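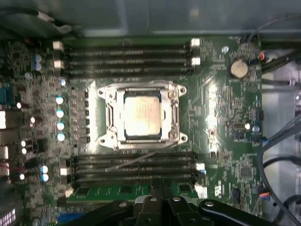
A repair bench is a fair test for a robot

Most robot demonstrations I have been to involve a clean table and a few coloured blocks. The open day at Skekar, on 14 July 2022, gave the arm an old workstation with its case open, and I think more firms should do the same.

A motherboard is an awkward place to work. The memory slots sit in banks on either side of the processor, a thin grey wire runs over two of them, and black cables loop down through the case. The gripper has to come in close over the board with all of that near its fingers.

We were told the arm had made 100 attempts at fitting a memory module that week and got 68 right. A man next to me said his apprentice would be sacked for that. I thought it was a good figure to hear, as it was given before anyone asked. In February I saw a demonstration at Grirmont where the same move was shown 15 times and no failure rate was given at all.

I would not let this machine near a computer I needed – not yet. But old machines are often scrapped for want of an hour's dull work, and that is where I would put it first. Skekar should publish the failures too, with notes on what went wrong.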